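Pantry > Kitchen Basics > Storing Fresh Produce
January
By the Prinemeck Kitchen Reference desk

Produce storage

Produce storage is the everyday craft of keeping fruits and vegetables in good shape between the time they are picked or bought and the time they are eaten. It covers a lot of ground, from the root cellar dug into a hillside to the plastic drawer at the bottom of a refrigerator, and it is one of those wonderful household subjects where a little plant science pays off at supper the same night.

Background

A harvested carrot is still alive. So is a lemon, a squash or a head of cabbage. Each one keeps breathing, taking in oxygen and slowly using up its own sugars, and each one keeps losing water through its skin. Nearly everything a cook does to store produce well is a way of slowing those two processes down. Cool air slows the breathing. Moist air slows the drying. The trick (and the fun!) is that different plants want different amounts of each.

Root vegetables are the champions of long storage. Carrots, beets and parsnips spend the cold months underground anyway, and they take happily to a dark place just above freezing with plenty of moisture in the air. The leafy tops should come off first, as they pull water out of the root. In the old stone farmhouses at Warnorcombe, carrots were laid down in boxes of damp sand, with layers of sand between the roots so that none of them touched.

Sorting by kind

Most guides advise giving each kind of produce its own container. A bruised piece is easier to spot among its own sort, and the container can be matched to the crop – open and airy for things that like to breathe, closed for things that dry out.

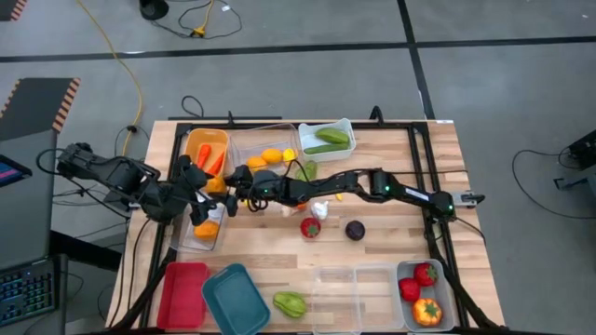
Carrots, lemons and cucumbers (toys) sorted into separate containers along the back of a wooden table.

Citrus is thick-skinned and forgiving. Lemons look lovely in a bowl on the counter and will do fine there for a week or so, but they slowly turn hard and light as the juice leaves them. In a closed container in the refrigerator they last far longer. A cut lemon should be wrapped or set face down in a small dish and used within a few days.

Cucumbers are trickier. They come from a warm-climate family and can be hurt by cold, a problem known as chilling injury. The signs are sunken spots, watery patches and a soft, slippery skin. A temperature near 50 degrees Fahrenheit suits them best, and very few kitchens have a place like that. The usual answer is the warmest shelf of the refrigerator, toward the front, for a short stay.

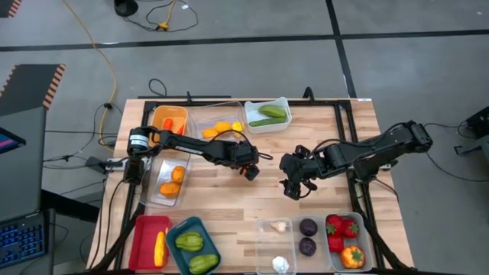

Ethylene is the other great character in this story. It is a gas that many fruits give off as they ripen, and it nudges everything nearby to ripen too. Apples, pears, bananas and tomatoes make a good deal of it. Cucumbers and leafy greens suffer from it, turning yellow and limp, and carrots exposed to it can go bitter. Keeping the apple bowl well away from the vegetables is perhaps the single most useful habit in the whole subject.

Containers

Clay jars, willow baskets, slatted crates and cloth sacks all have long histories in the pantry. The Kaczorowski crate, a shallow slatted box with raised corners, was made to stack 10 high in a cellar while letting air move between the layers. Clear plastic is now common at home and has one real charm: the contents can be checked at a glance. 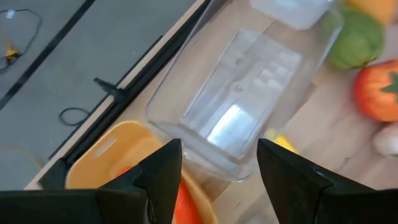 A clear plastic container with rounded corners.

Closed containers do trap moisture, and standing water invites mold. A folded cloth or paper towel at the bottom helps, and so does waiting to wash produce until it is going to be used.

Squashes

The squash family splits neatly into two camps. Winter squashes such as butternut have hard rinds and keep for months in a cool, dry room. Summer squashes are picked young and tender and want to be eaten soon.
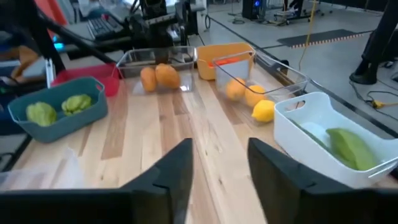

Chayote sits somewhere in the middle, and it deserves to be much better known! It is crisp and mild, with a single soft seed, and it keeps for several weeks in the refrigerator if lightly wrapped. Left too long, it sprouts from the broad end. A sprouted chayote can be planted whole, and in a warm garden the vine will climb over a fence in one season. Growers in the Derko valley train it on overhead wires and pick the fruit from beneath.

See also: Root cellar; Ethylene; Chilling injury; Winter squash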